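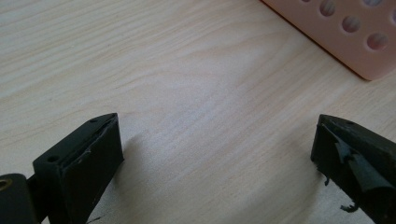 Production on the second season of *Sotska* reached the end of principal photography in November, and this report covers the work carried out under the development and production grant since the last submission. All six episodes have now been shot. The season continues to follow the Rawat family after the closing of the ferry line, and the greater part of the story takes place in the family kitchen. The art department settled early on pale wood with a soft, wavy grain for the tabletop, and that surface now appears in every episode. The director, Brijesh Dubey, asked that it be kept bare in the opening shots so that the titles could be placed over it. The fund approved this change to the title sequence at the script stage, and no extra cost was charged to the grant.

## Status of the season

| Item | Status |
|---|---|
| Scripts, episodes 1 to 6 | Final, delivered |
| Principal photography | Complete, 53 shooting days |
| Picture edit | Episodes 1 to 3 locked, 4 in review, 5 and 6 in assembly |
| Music | Themes approved, recording to be scheduled |
| Sound mix | Not started |
| Subtitles | English version of episode 1 in draft |

The approved schedule allowed for 51 shooting days. Two days were added after high winds closed the harbor location at Namton during the second block. The first of these was used to complete the arrival of the elder sister in episode 2. The second was used for the harbor office interiors, which had been planned for the same week and could not be moved without losing two members of the supporting cast. The cost of both days was met from the contingency line. The contingency has not been exhausted, and the production does not ask for a further release at this time.

## Cast and story

All principal cast members from the first season returned. Dariusz Pawlak, who appeared in two episodes of the first season as the insurance assessor, has been moved up to the regular cast and is present from episode 2 onward. His contract was signed before the read-through. The fund's reader had raised a concern that the assessor's story would draw attention away from the younger son. The writers responded by bringing the two characters together in episode 4, and the revised draft was accepted without further notes.

One storyline described in the original application has been removed. The application referred to a court hearing that would take up most of episode 5. After the table read, the writers and the director agreed that the hearing repeated information the audience would already have. It is now reported in a single telephone call. The pages this released were given to the wedding, which had been considered too short in the earlier drafts. The revised outline was sent to the program officer with the second interim statement.

The ending of episode 6 remains confidential. Two versions were written and both were shot. The production asks that reviewers who have received the final script continue to treat it as restricted, including within their own offices. Several entertainment sites have published guesses about the fate of the father, and the production has made no comment on any of them.

## Post-production

Editing is taking place at Trarkeo, where the first season was also completed. The editors have reported that episode 4 is running long by close to a full scene. A meeting has been held on the matter, and the preferred solution is to move the bus station conversation into the beginning of episode 5. This would require one additional line to be recorded by Mr. Pawlak, who has confirmed that he is available.

The color work on episode 1 was begun early in order to provide a short extract to the broadcaster. The extract was delivered on time. The broadcaster asked for the night interiors to be made slightly brighter, and this has been done for the extract and will be carried through the season.

The composer has supplied demonstration tracks for the main title, the harbor theme, and the music for the wedding. The first two are approved. The third has been returned with notes, mainly on its length.

## Audience work

The grant conditions call for at least one public activity before broadcast. A test screening of episode 1, in an unfinished edit, was held for an invited audience drawn from the first season's mailing list. A written survey was sent to the wider list afterward, with questions on the first season only, and 539 completed forms were received. The most common request was for a clearer summary of earlier events at the start of the new season. A short recap has been added to episode 1 in response. Many of those who replied also asked whether a third season is planned. The production has no commitment from any party for a third season and has said so in its reply to the mailing list.

## Matters requiring a decision

1. Approval of the moved scene between episodes 4 and 5, as it changes the episode summaries attached to the grant agreement.
2. Confirmation of the wording of the fund's credit. The first season used the longer form, and the broadcaster would prefer the shorter one.
3. Agreement on a revised delivery date for the subtitled version. The production proposes that it follow the main delivery by four weeks.

A statement of expenditure is attached separately, together with the updated cash flow. The next report will be submitted when episodes 5 and 6 have been locked.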